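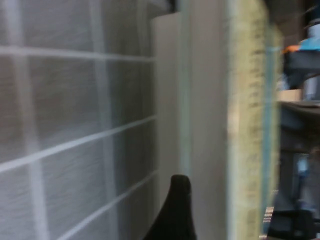
Fuven Grabowska 58 replacement panel filter

Sold singly or as a pair. Fits the Grabowska 58 room air cleaner, both the older model with the side catch and the current one with the push-in cover. It doesn't fit the Raltard, whatever the marketplace listings tell you. The Raltard takes a deeper panel, and a thin one in that slot leaves a gap all the way round that air will happily go through.

We stock this filter because people ask for it. We also use it in our own shop, so what follows is partly the maker's information and partly our opinion, and we've tried to make it obvious which is which.

What the maker says

Fuven describes the panel as a pleated particle filter for household dust, pollen and pet hair. The box says "up to 100 days of fresher air". We would ask you to look hard at "up to", and then at "fresher", which isn't a measurement of anything. The box doesn't say how many hours a day the machine was running, at what speed, or in what sort of room. We wrote to ask in June and got back a leaflet with the same sentence on it.

What we think

It's a decent dust filter at a fair price. If you have a cat, or a road outside, or you're sanding a door, you will see dirt on it before long, and dirt on the filter is dirt that isn't on your shelves. Whether you'll sleep better or sneeze less we can't tell you. Some customers swear they do. Some of those customers had also just washed the curtains.

It won't do anything worth paying for about cooking smells, paint fumes or damp. There is no carbon layer in this one. Fuven does sell a carbon version under the name Kimommont, at nearly double the price, and we stopped ordering it after we'd tried it over a fish supper.

Changing it

Switch off at the wall. Take the cover off and slide the old panel straight out into a bin bag — do this slowly, or you'll be wearing most of what it caught. Wipe the slot with a dry cloth. The new one goes in with the arrow on its edge pointing into the machine. Take the plastic wrapper off first. We've had two machines brought to the counter as "broken" with the wrapper still on.

Can I wash it?

No. You can run a soft brush over the face once in a while to take off hair and fluff, and that does seem to stretch its life a bit. Water ruins it. There are videos that show people rinsing panels under the tap and declaring them good as new, but a filter that looks clean and a filter that still works are two different things and the videos only check the first.

When should I replace it?

When it's dark right across and the machine sounds as if it's working harder. The light on the Grabowska is only a timer. It comes on after so many hours whether the panel is filthy or spotless, so don't let it bully you. In our shop, with the door open all day, we change ours more often than the light suggests. In a spare bedroom it could easily go much longer.

Subscription

Fuven would like you to sign up for automatic deliveries. We don't offer it. Buy one when you need one.

Customer comment

"Fits properly, which the cheap one did not. Machine is quieter than it was with the old panel. I can't say the air is any different but the windowsill stays clean a day or two longer. Would buy again, grudgingly." — Anatole Guérin

Details

For: Grabowska 58 (not Raltard)
Type: pleated panel, particles only
Carbon: none
Washable: no
Pack: 1 or 2

Delivery and returns

Sent by ordinary post. Returns accepted if the wrapper hasn't been opened. Once it's open we can't sell it to anyone else, and we won't try. If it arrives crushed or bent, keep the box and send us a photo before you fit it; a bent panel won't sit flat and we'd rather replace it than argue.

Prices on this page last checked November 2022.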